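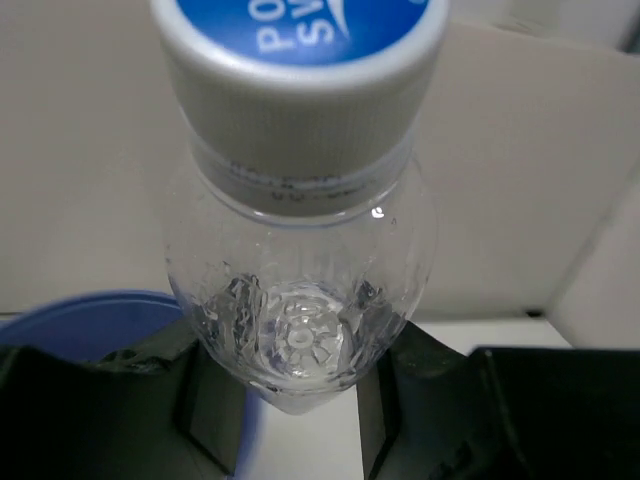
Call for participants: do you need as much water as they say?

Drink eight glasses a day. Drink before you feel thirsty. Drink more and your skin will clear up, your headaches will go away and you will think faster at work. We have been reading claims like these for years, and most of them lead back to a magazine, a poster in a gym or a company with something to sell. We would like better evidence, or at least a clearer idea of how little there is.

The Borholm Hydration Study is looking for 193 adults who work mostly at a desk and are willing to change how much they drink for 31 days. We do not promise you will feel better. We do not promise you will feel anything.

What you would do

You will be placed by chance in one of two groups. One group drinks when thirsty and keeps a record. The other drinks a set amount on top of its usual intake, spread over the day, and keeps the same record. You cannot pick your group, and please don't ask to switch halfway through. People did that in our April trial run and it made a mess of the numbers.

Every evening you fill in a short form on sleep, headaches, mood and bathroom trips. Yes, the bathroom trips matter. You also come to our office in the Tetteh Building twice, once at the start and once at the end, for a weigh-in and a simple attention test. Coffee and tea are allowed – just write them down.

Who can take part

You should be between 18 and 60 and in good general health. Please do not apply if you have kidney or heart trouble, are pregnant, take water pills, or have been told by a doctor to limit fluids. If you sell water filters, supplements or wellness coaching, we would also ask you to sit this one out.

What you get

$190, paid after the second visit. If you drop out early you are paid for the days you completed. There is no tote bag.

Who pays for this

Bekomia, a small research fund with no drinks company among its donors. We checked, and you are welcome to ask us for the list. The results will be posted whichever way they go, including if they are dull.

To apply, pick up a form at the Tetteh Building front desk and hand it in by August 30, 2024. We reply to everyone, though not quickly.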